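Zemus Front-Load Washer: Set-Up and Care Guide
Section 4: First Wash and Dark Fabrics

By Sabina Samarakoon
8/28/23
Shares 10 | Comments 2

Complete Section 3 (leveling and hose connections) before starting this section. The drum must be empty for steps 1 through 5. Keep the detergent you plan to use within reach, along with a dry cloth and a shallow pan for the drain filter.

4.1 Running the empty cycle

1. Open both water taps fully. Check each hose connection with a dry cloth. If the cloth picks up water, close the tap, tighten the coupling by hand, and check again.

2. Press and hold Power for two seconds. The display shows the software number and then the cycle list.

3. Turn the dial to Drum Clean. Do not add detergent. A small amount of oil from factory testing may be left in the drum and this cycle removes it.

4. Press Start. The door locks. The cycle cannot be shortened.

5. When the display shows End, wait for the door lock to click before pulling the handle.

CAUTION: Do not force the door. If it is still locked five minutes after End appears, unplug the washer, wait one minute, and plug it back in.

Note: If the display shows code 209, the washer is not getting enough water. Check that the taps are open and that neither inlet hose is kinked behind the cabinet. Code 499 means the drain filter is blocked. See 4.4. 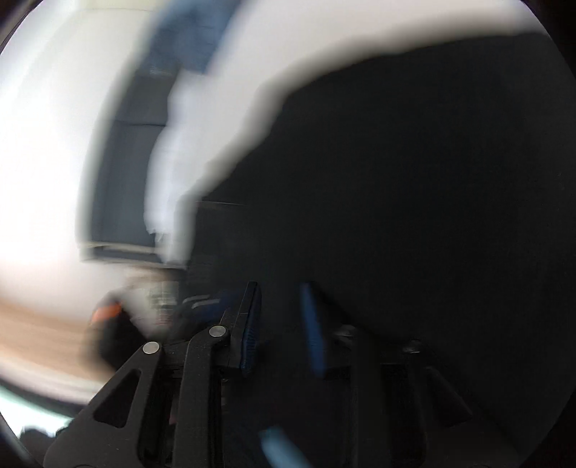 4.2 Setting the water level and temperature

The washer sets its own water level by weighing the load. You can raise it one step with the Extra Water button. This is useful for bulky cotton items that soak up a lot of water at the start of the cycle.

6. Choose a cycle with the dial. The default temperature appears next to the cycle name.

7. Press Temp to change it. Cold is the setting for dark dyes and for anything being washed for the first time. Use Hot for white towels and bed linens if the care label allows it.

8. Press Spin to change the spin speed. Low leaves more water in the clothes but puts fewer hard creases in heavy fabric.

Note: The Temp button has no effect once the wash has started. To change the temperature, press and hold Cancel, let the washer drain, and begin again at step 6.

4.3 Washing denim and other heavy dark fabrics

Dark denim loses some dye in the first few washes. Keep it away from light-colored items until the rinse water runs clear.

9. Empty all pockets, including the coin pocket. Coins and screws can get past the drum seal and damage the pump.

10. Close zippers and buttons. Turn each garment inside out. This protects the outer surface from rubbing, and it keeps metal hardware from knocking against the door glass.

11. Load no more than four pairs of adult jeans at once. A drum filled to 100 percent with denim will not balance, and the washer will stop before the final spin.

12. Add liquid detergent to the left compartment, up to the lower line. Powder can leave pale streaks on dark cotton in cold water. Leave the softener compartment empty for stretch denim.

13. Select Darks, Cold, and Low spin. Press Start.

14. Take the load out as soon as the cycle ends. Shake each pair, pull the side seams straight, and turn the pockets out so that they dry at the same rate as the legs. Hang or lay flat away from direct sun. Fold only when the waistband and pocket corners are fully dry.

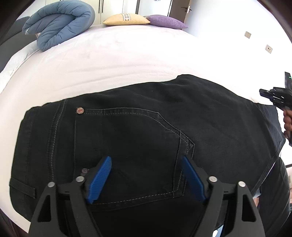

4.4 Cleaning the drain filter

Clean the filter once a month, or any time code 499 appears.

CAUTION: Water in the pump may be hot after a Hot cycle. Wait one hour before opening the filter.

15. Unplug the washer. Open the small panel at the lower right and place the shallow pan beneath it.

16. Pull out the drain tube, remove the cap, and let the water run into the pan. You may need to empty the pan more than once.

17. Turn the filter counterclockwise and pull it out. Rinse it under the tap and remove lint and threads.

18. Put the filter back, turn it clockwise until it stops, replace the cap, and close the panel. Plug in the washer and run Rinse and Spin with no load. Look for drips under the panel while it fills.

Continue to Section 5, Delayed Start and Child Lock.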